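Kodow retires the desk phone, mostly

29 Apr 2026

Kodow, the Trekisbridge company that sells hosted phone systems to firms too small to have a telephone department and too large to share one cell phone, has released version 13 of its Rivera platform. The headline feature is that calls now follow the person instead of the desk. Those who have spent years hiding from their calls by leaving the desk may want to read the settings page carefully.

Under the old arrangement, every extension belonged to a physical handset, and moving to another floor meant filing a ticket and waiting. Rivera 13 ties the extension to a login. Sign in on a laptop, a cell phone or whatever handset is nearest, and your calls turn up there, along with voicemail, faxes and the hold music. The hold music has not been updated. Kodow says it tested well.

Faxes, yes. Product manager Ximena Riquelme said the company had planned to drop fax support in this release and then looked at the numbers. "We asked our customers who still used it," she said. "They faxed us back."
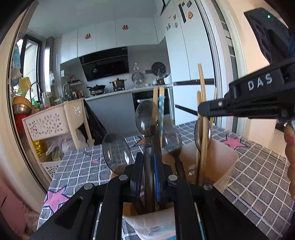
The other large change is in how Rivera decides who gets a call when several people could take it. Until now the system rang everyone in a group at once, and the fastest hand won, or, more often, six people each waited for a colleague to crack. The new version hands calls out in turn, skips anyone already talking and gives a short rest after each one. Picking who answers used to be like reaching into a cardboard holder of clear plastic spoons and wooden chopsticks and taking whatever came up first. Managers can now set the order themselves, and employees can see it, so complaints about it should be better informed than before.

There is also a presence indicator, which goes green when you are free and red when you are not. A third state, "free but would prefer not to be," was requested by users during the trial and turned down. Calendar entries can switch the light automatically, and Kodow expects a rise in recurring meetings with one attendee.

The trial ran from September with 20 businesses, among them Stiltitz, a wholesaler of door hardware with 200 extensions and, until recently, a switchboard in a closet. Stiltitz moved over during a long weekend. One extension, in the loading bay, still rings on the old handset – the staff there asked to keep it, on the grounds that it can be heard over a forklift.

Pricing is per login, with the same three tiers as before under new names. Firms that want to keep their existing numbers can transfer them at no charge. Those who would like a rack of their own can buy the Rivera appliance for $1249, not including the rack.

Existing customers will be upgraded in batches over the coming weeks, outside office hours, and will receive notice by email. Anyone with questions can call the Kodow support line, where calls are already being handed out in turn. When we tried it, we were fourth in the queue and had plenty of time to confirm that the music is the same.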